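Why Robots Have Rules

Hi, I'm Arif Khan, and I work with robot arms at Lurkholm. Kids who visit us always ask the same thing: "Can I touch it?" Good question! The answer is no, and I'm not allowed to either, unless I follow the rules first.

Rule one is about space. A robot arm can swing a long way, and it doesn't know you're standing there. So we mark a line on the floor, and when the arm is switched on, everybody stays behind it. Even me. Even my boss! 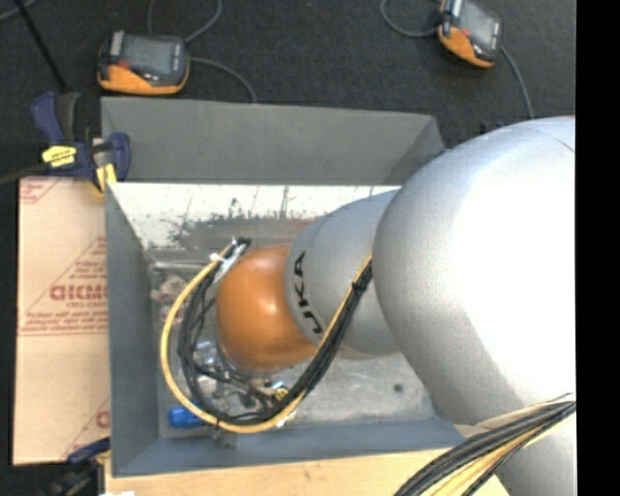 Rule two is the red button. Press it and the arm stops. Everyone who works here learns where it is on their very first day, before they learn anything fun. We test ours every morning - I push it, check that the arm has stopped, and write my name on a sheet.

Rule three is my favorite: slow first, fast later. When we teach the arm a new job, like picking things out of a bin, it has to do the whole job slowly 12 times. If it bumps something even once, we start counting again from one. (My record for starting over is six times in one day. I was pretty grumpy.)

Who makes up all these rules? Lots of people, working together. Engineers in different countries write down what keeps people safe, and those lists are called standards. Then each workplace adds a few rules of its own. Ours has one about no snacks near the arm, and yes, that one's my fault.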